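Setting up your season pass on the Plallum card

I've been skiing Brerkine for years and I still managed to mess this up last November, so I wrote the steps down while they were fresh. Have your card and your Lakex account login handy before you start.

1. Sign in to Lakex and pick My Passes, then Add a Pass. If you bought yours at the ticket window it won't show up yet — you have to type in the card number from the back.

2. Choose Brerkine as your home mountain. Careful with this one! You can't switch it yourself later, and I had to call the pass office to get mine fixed.

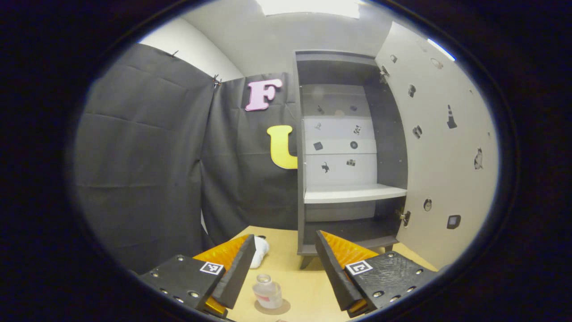 3. Upload your face photo (no goggles, no helmet, and keep the file under 500 KB). Mine bounced twice for being too big.

4. Hit Activate and wait for the confirmation email. It came in 9 minutes for me, but Behrouz Kiani, who I ride with, didn't get his until the next morning.
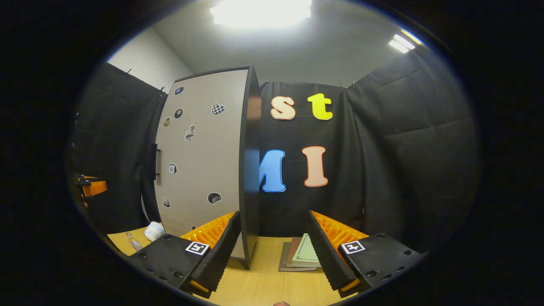
Reading time: 2 min

5. Put the card in a left-side jacket pocket, by itself. The gates at the Karimi chair read from that side, and a phone or a second card in the same pocket will stop you cold with a line of people behind you.

Note: day-ticket add-ons for friends live under Extras. You get them one at a time, and they expire at 4 p.m. whether you've used them or not.

Caution: don't punch a hole in the card for a lanyard. The chip runs right along the edge and a replacement is $37.

If the gate flashes error 1069, your photo hasn't been approved yet. Go to the window at the base and they can clear it there.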